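Tracing the Pietrzaks: a talk with Lucyna Czerwiński

Lucyna Czerwiński had the census pages spread over her kitchen table before I had my coat off. "Look at this one first," she said, sliding a sheet toward me. "Same man, same house, and they've spelled him Petrak. Ten years later he's Peters. I love him for it, but he cost me a whole winter!"

The man is Czesław Pietrzak, her mother's grandfather, who came over from a village near Tarnów at nineteen and found work in a Pennsylvania tannery. When Lucyna started, she had his name, a wedding photograph and a family story that he had jumped ship. The story is wrong (he's right there on the passenger list, with a paid ticket and a cousin's address), and she was thrilled to find that out.

"My aunt was so disappointed," she said. "She'd been telling that story for forty years. But I got the cousin out of it! Nobody in the family had ever heard of a cousin."

The cousin was Ksawery Malinowski, and he opened up everything. He had settled in the same town 3 years earlier, boarded with a widow on the hill, and stood as godfather to 4 of Czesław's children. Lucyna found the baptisms in the parish register, which is in Latin with the margins in Polish. She reads neither very well. She worked with a word list taped inside her notebook and sent the worst lines to Teresa Ó Flaithearta, a retired Latin teacher she met on a mailing list.

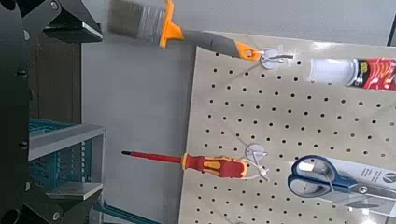
"Teresa would write back in an hour," Lucyna said. "She'd say, that's 'widow,' that's 'tanner,' and that blot is a blot. I'd been staring at the blot for days, I had a whole theory about it."

Her tree now holds 700 people, and she can show a record for 400 of them. The rest stay in pencil. She is strict about that, and she gets quite animated on the subject of online trees where one person's guess is copied until it looks like fact. One of them gave Czesław a first wife in Chicago. Lucyna ordered the marriage record and it belonged to another Czesław Pietrzak altogether, a baker, born in a different district.

"I felt a bit sorry to let the baker go," she said. "I'd gotten to know him. I still have his folder."

The best find came last December. Necati Karaca, who bought the old boarding house and was going through the papers left in the attic, saw her query on a local history board and wrote to her. He had the widow's rent book. Lucyna drove up that same week, and there was Ksawery, paying on time every month, and then two names on one line: Malinowski and Pietrzak, sharing the back room.

"His name was spelled right," she said. "The only American record I have where somebody spelled it right, and it's a landlady's rent book."

Next she wants Ksawery's death record. He drops out of the town after 1921, and she has tried the county, the cemetery and two neighboring parishes. She thinks he may have gone to Buffalo, where there was a sister, or possibly back home. A letter to the archive in Tarnów is already in the mail, and she's learning enough Polish to read the answer.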